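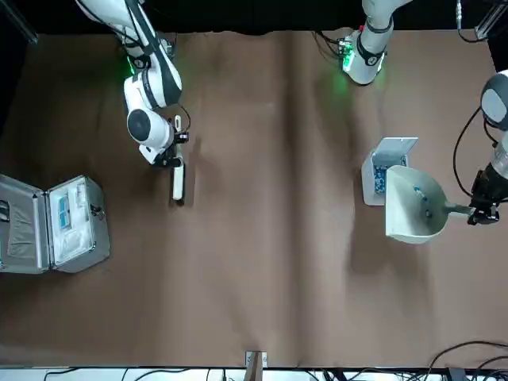

How does a two-armed robot learn to sweep up small pieces without a person writing out every move?

It copies people. Someone steers the arms through the job many times over, the software studies those recordings, and then it has a go at the job by itself.

That's the short version of what the Urbonaitė lab in Ostau has been up to since June, and I finally got to spend a morning with them. Their new write-up went online on 8 Oct 2023 and I've read it twice now (the second time with a lot more coffee). The method is called Ora, and the part I like best is how small the idea behind it is.

Copying works pretty well for big, chunky stuff. Pick up the block, put down the block. Small loose pieces are a lot meaner. Push them with a brush and they roll, they scatter, one hides behind another, and suddenly the table looks like nothing in the recordings. A robot that has only learned from copying tends to finish its stroke, decide it has done its sweeping, and carry on to the bin with half the mess left behind. Eleri Mostyn, who runs the day-to-day testing, calls these "polite failures" and has a whole folder of them on her laptop. I laughed out loud at a few. The arm does such a careful job of emptying a pan with nothing in it!

Ora adds a check at the end of each stroke. The robot stops, takes a fresh look from the overhead view and the wrist views, and guesses how much is left and where. If the guess says there are pieces out on the table, it picks a new place to start the brush and goes again. If the guess says the table is clear, it moves on to tipping. The pause is short enough that I missed it until Eleri told me what to watch for.

What I didn't get from the abstract is where those guesses come from. The lab didn't hire anyone to mark up thousands of pictures. They took the recordings they already had, found the moments when the person steering had hesitated or turned back for a missed piece, and used those as the lesson. Zlatko Janevski came up with that bit after watching his own recordings and getting annoyed at how often he doubled back. Most labs would trim those moments out as sloppy driving. (I've done exactly that myself on a student project years ago, and I'm still a little sore about it.)
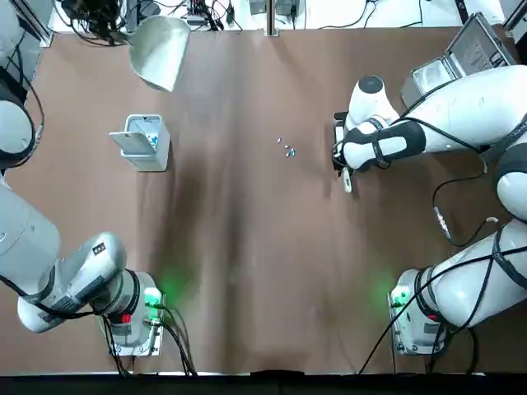 Four small pieces out on the table, with the dustpan and the open bin over to the left.

The full set was 221 recordings, all steered by hand by people in the lab. Then came testing: 200 runs with Ora switched on and 200 with plain copying, same table, same tools, and the pieces thrown down fresh each time. A run only counted as a success if every last piece ended up in the bin. With Ora the robot managed it in 80 percent of runs. Plain copying came in under half. The write-up breaks the misses down by type, and it's worth a look if you're into that sort of thing, which I very much am.

I asked Priit Kuusk whether the gain was just down to the robot getting extra tries. It's the first thing anyone would ask, and he had clearly been asked before, as he had the table open in a second. They ran a version that always sweeps twice no matter what. It beat plain copying by a bit, but it also spent a lot of time brushing bare table, and it sometimes flicked pieces back out of the pan on the second pass. So choosing when to go again seems to matter as much as going again. He was careful to say "seems," and so am I.

Two arms bring their own headaches. One has to keep the pan flat and still while the other brings the brush in, and if the pan is tilted even a little the pieces go underneath it. Ora doesn't fix that. The lab tried teaching the two arms as a pair and as separate learners, and the pair won, though training took longer and Zlatko had some choice words about the electric bill. When the pan does ride up, the check at the end of the stroke usually can't see what's hiding under it, and the robot happily calls the table clear. Those runs are the biggest chunk of the failures that are left.

The wrist views turned out to be a mixed blessing too. They're great for lining up a tool, less great when the tool itself fills the middle of the picture. Eleri tried dropping them altogether for a week and the pan handling got worse right away, so back they went. The current setup leans on the overhead view for the "what's left" guess and saves the wrist views for the last little stretch of each move. I'd have guessed it the other way around.

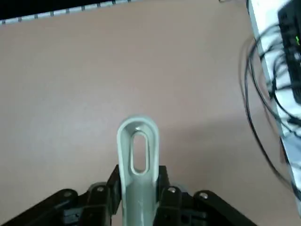

What comes next

The group wants to see how well Ora travels. So far it has only been tested on one kind of table and one small set of tools, and the write-up says so plainly. Saulius Venckus is now putting together a set of runs with different floor and table colors, plus some messier stuff that sticks and smears. Rice is on the list. So is potting soil, and I want to be there for potting soil.

There's some outside interest as well. Zullevell, a company that makes cleaning gear for workshops, is paying for one year of follow-up work. The deal leaves the lab free to publish, Saulius told me, and the company gets an early look at the results. Nobody I talked to would guess at a product, and I didn't push very hard.

I did ask if I could steer the arms for a minute. They let me! It's a strange feeling, like wearing somebody else's gloves, and I was hopeless at it. My first sweep sent pieces in every direction and my second mostly chased the first. Zlatko saved the recording and said hesitations like mine were just what Ora needed, and I've decided to take that as a compliment.

The code and the 221 recordings are due out once the lab has cleaned up the file names. I'll post a link when they're up.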